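Litov 手持夹爪采集规范：家居布料类任务

README / 数据卡
版本：2024年1月
维护：Ratix 数据组，联系人 Heino Butkienė
适用硬件：Vesten 双指手持夹爪，带鱼眼相机

1. 范围

本文件规定在真实住宅内用手持夹爪采集布料操作数据时的做法，包括设备检查、现场行为、标注字段和交付验收。任务类型限于拾取、展开、折叠、悬挂、移交五类。厨房湿作业、玻璃器皿及带电器具的插拔不在本规范内，见 Jasińska 分册。

文中“必须”为强制条款，违反即整段退回；“应”为推荐条款，偏离时在会话记录的 notes 字段写明。

2. 术语

会话（session）：同一住宅、同一操作员、一次设备校准之下的全部录制。
片段（episode）：一次完整任务，从夹爪张开静止开始，到夹爪张开静止结束。
主手 / 副手：以任务配置文件为准，与操作员惯用手无关。
在场人员：操作员以外，可能进入鱼眼视野的任何人。

3. 设备检查

3.1 外壳标签的编号必须与 device_id 一致。标签带左右字样的，左右手不得互换使用。换手须新建会话。
3.2 指尖闭合后目视检查对齐情况。指尖错位、开裂或表面沾有胶渍的，更换后重新校准。
3.3 外壳及侧板螺钉逐个确认无松动。不得在片段之间临时拧紧后继续录制，拧紧后按新会话处理。
3.4 镜头用无绒布擦拭。每换一个房间重复一次。
3.5 存储剩余空间不足一个会话时不得开始录制。

4. 现场要求

4.1 住户须在录制前签署同意书，未签署的房间不得进入。同意书按房间勾选，不接受“全屋”一项代替。
4.2 在场人员须单独签署。鱼眼视野宽，站在操作员侧面仍可能入镜，不得以“未正对镜头”为由免签。
4.3 口罩和眼镜不构成匿名化。佩戴者的面部区域照常进入脱敏流程，发型、耳部轮廓一并检查。
4.4 不得为录制清空房间。床品、小家电、墙面挂件保持住户日常摆放，只移走证件、药品、信件和带有姓名的物品。
4.5 允许窗口过曝，前提是指尖与布料接触处可辨。不可辨时调整站位，不得改动曝光参数。
4.6 床上放有电风扇等电器时，布料下垂部分不得搭在电器上。

5. 布料操作

5.1 夹持点应落在折边或双层处。单层薄料允许夹持，grasp_layer 填 single。
5.2 夹紧后停顿不少于2帧再提起，供接触时刻对齐使用。
5.3 提起过程中操作员另一只手不得拉扯布料，除非任务配置写明双手协作。
5.4 滑脱的片段保留，outcome 填 slip，不得剪去后半段。
5.5 单个片段不超过90秒。超时的拆为两个任务重新录制，不做后期切分。
5.6 同一布料连续使用不超过3个片段，之后更换布料或更换初始形态。

6. 字段

session_id：字符串，必填
device_id：字符串，必填，照录外壳标签
hand：left 或 right，必填
room_type：bedroom、living、laundry、other
task：pick、unfold、fold、hang、handover
grasp_layer：single、double、unknown
bystander：布尔值。视野内出现操作员以外的人即为 true，包括只露出手部的情况
outcome：success、slip、abort
notes：自由文本，可空

无法判断的取值一律填 unknown 或留空，不得推测。布料材质不设字段，早期版本中的 material 已删除，原因是标注员之间一致性过低。

7. 脱敏与存放

原始视频只存于采集站本地盘和 Ratix 加密存储，不经即时通信工具传输。面部、证件、屏幕内容由两名标注员分别检查，结论不一致的送第三人。住户撤回同意后，对应会话的原始文件、派生帧和索引条目全部删除，删除记录保留 session_id，不保留住址。

8. 验收

每批交付2000个片段，抽检按会话分层。出现下列任一情况，整批退回：
hand 与外壳标签不符；
bystander 为 false 而视野内有他人；
同意书缺失或房间勾选不符；
slip 片段被裁剪。

时间戳漂移、notes 缺失等问题按条修正，不影响整批。

9. 已知限制

卧室与起居室占比偏高，洗衣间偏少。白天靠窗录制较多，夜间人工光源数据不足。鱼眼边缘畸变未做校正，随数据提供标定文件，由使用方自行处理。浅色布料在逆光下的边缘标注误差高于深色布料，训练分割模型时应单独评估。下一次修订计划在6月，拟补充夜间照明条款。

10. 附图
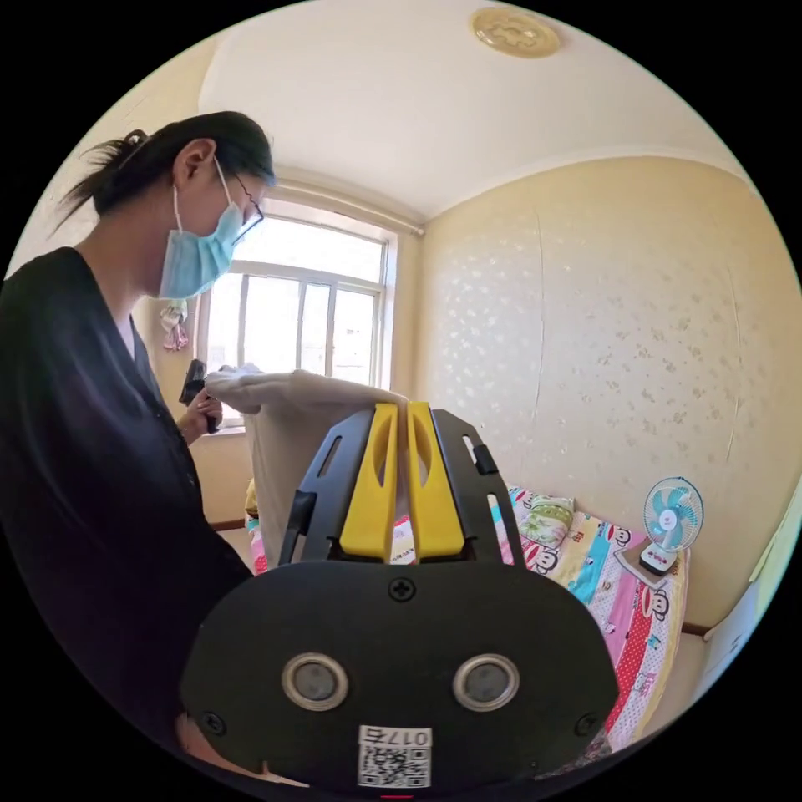
图1 卧室布料夹持，浅米色布料，夹持点位于折边处。设备标签“017左”。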